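Zustel Lovine Hinged Knee Brace

We've carried the Lovine for a good long while now, and it's still the brace we bring out first when somebody comes in after a knee sprain or a few weeks off their feet. It has a hinge on each side, a soft knit sleeve behind the kneecap, and two wide straps that you can manage even if your hands are stiff in the morning (Felista Tanui at our fitting desk wears one herself on long days, and she'll happily show you how she does hers up).

Sizing runs a little snug. Measure around your thigh, a hand's width above the middle of the kneecap, while you're standing up. A Medium starts at 17 inches. If you land between two sizes, please go up one, and if you still aren't sure, call and ask for Felista or Darlene Landry, who would much sooner chat for ten minutes than have you send it back!

Hand wash cool, hang to dry, and keep the hinges away from lotion. Fits left or right knee. Sold singly. Spare straps are listed under Zillska Accessories, and orders over $50 ship free. If your doctor has given you a range-of-motion setting, bring the note along to your fitting.
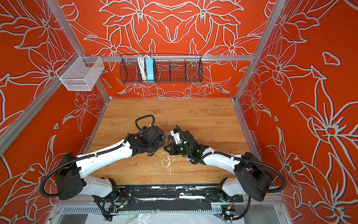
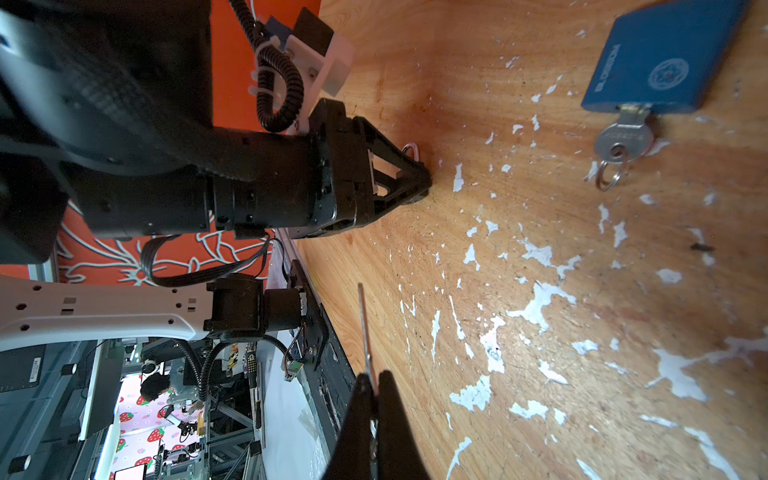 Second photo: blue padlock with its key in the keyhole.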